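How to Plan and Budget for a Bin Handling Workstation

Guidance for departments preparing an equipment request, Trillthorpe Shared Equipment Office
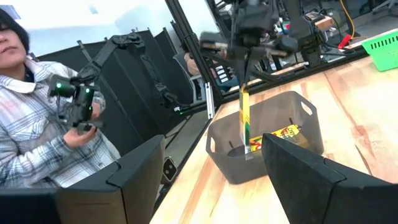
Hopkin asked, on reading the draft of this page, whether the price of the arm should come first, given that it is the figure most departments bring to the first meeting. The office's answer is that it should come fourth. Requests that begin with an arm price are usually returned for more information, and the time lost is greater than the time it would have taken to complete the earlier steps.

This page applies to any request for a robot workstation intended to move packaged goods into or out of bins. It does not apply to fixed conveyors, palletizing cells or mobile units, which are handled under separate procedures. It was last revised on February 17, 2019.

Before you begin

You will need the following:

A written statement of the task, no longer than one page
A list of the goods to be handled, with weights and outside dimensions
A floor plan of the proposed room, with outlets and doors marked
The name of the cost center that will carry the yearly expenses

The cost center that pays for the purchase is not always the one that pays for upkeep. If they differ, both must sign the request.

Step 1. Describe the task

State what is picked up, where it is set down, and how it is oriented when it gets there. A package lying at an angle in a bin is a different task from a narrow carton held upright, and the two may call for different fingertips. Do not write "general handling." Reviewers at the Endville site have asked that this phrase no longer be accepted, and the office agrees.

If the list of goods is long, divide it by how each item is gripped and choose a sample from each group. Flexible packages, rigid boxes and round containers should always be listed separately. Include the hardest item you expect to handle in the first year. An arm selected for the easy items will often need to be supplemented later, at a higher total cost.

Step 2. Measure the room

Record the clear floor area, the ceiling height and the distance from the table to the nearest walkway. Allow space for a person to stand at the table and to step back from it without meeting a chair or a partition. Where more than one arm will share a table, draw the reach of each arm on the floor plan and shade the area where they overlap. The shaded area determines how the arms must be scheduled or interlocked, and suppliers will ask for it.

The table itself is part of the request. It must be rigid enough that the arms do not shake it when they stop, and its surface must be one that can be cleaned and replaced. Overhead posts and rails should be shown on the plan even if they will be added in a later phase.

Step 3. Decide how the station will be operated

Three arrangements are in common use: the arms run a stored program, a person guides them directly, or the two are combined. The choice has a large effect on the budget. A guided station needs paid operator hours for as long as it is in service. A programmed station needs fewer operator hours but more engineering time at the start, and again whenever the goods change.

Departments that have not decided should budget for the guided arrangement. It is easier to release unused operator hours at the end of the year than to obtain them in the middle of it.

Step 4. Obtain quotations

Request at least two written quotations. Each should separate the following lines:

Arms and controllers
Grippers and spare fingertips
Wrist cameras, mounts and cables
Table, posts, rails and brackets
Delivery and installation
Training
Support after the warranty period

A quotation that gives a single total cannot be compared with another and will be sent back. Ask each supplier to state the delivery time from receipt of order, and whether that time is guaranteed.

Quotations must be valid for at least 49 days from the date of submission. This period covers one full review cycle and leaves time for one round of questions.

Step 5. Add the items that quotations omit

The office has reviewed past requests from Endville and Clustwood, and the same items are missing from most of them. Enter each one on its own line, even if the amount is small:

Bins, baskets and other containers, including replacements
Sample goods, which wear out with repeated handling
Cable guides and covers
Seating and partitions
Electrical work
Disposal of packaging and of damaged goods

For containers and sample goods together, the office allows a flat amount of $600 per station in the first year without further paperwork. Any request above that amount must include a short explanation. Containers should be of the same type as those used in the actual work. A bin with handle openings and sloped sides behaves differently from a straight-sided box when a gripper enters it, and testing with the wrong one gives results that cannot be relied on.

Step 6. Plan for spares and downtime

Hold one complete set of fingertips and one spare of each cable type at the station. These parts fail most often, and waiting for a replacement may idle the whole table. Spare arms are not approved for a single station. They may be requested jointly by sites with matching equipment, as Clustwood and Endville have done.

State what will happen to the work when the station is out of service. If the answer is that the work will be done by hand, enter the hours.

Step 7. Spread the cost

Enter the purchase over a service life of 5 years. A longer period may be proposed for tables, posts and rails, which can often be reused. A shorter period applies to cameras. Grippers follow the arm unless the supplier recommends otherwise in writing.

Yearly expenses are to be shown for every year of the service life, with support costs included from the month in which the warranty ends. Leave no year blank. If the amount for a year is zero, enter zero.

Step 8. Submit the request

Send the completed form with the task statement, the floor plan and all quotations in one package. Form 17 is the only form in use, and earlier versions have been withdrawn. Incomplete packages are held for ten working days and then returned.

After submission, the office may ask to visit the room. The visit is short and does not require the equipment to be present, but the person who drew the floor plan should attend.

Changes after approval

Substituting one arm model for another requires a new quotation and a revised floor plan. Substituting containers or sample goods does not, provided that the total remains within the approved amount. Moving an approved station to another room is treated as a new request from Step 2 onward; Steps 1 and 3 may be carried over unchanged.

Questions about this page should be sent to the Trillthorpe Shared Equipment Office, with the cost center number in the subject line.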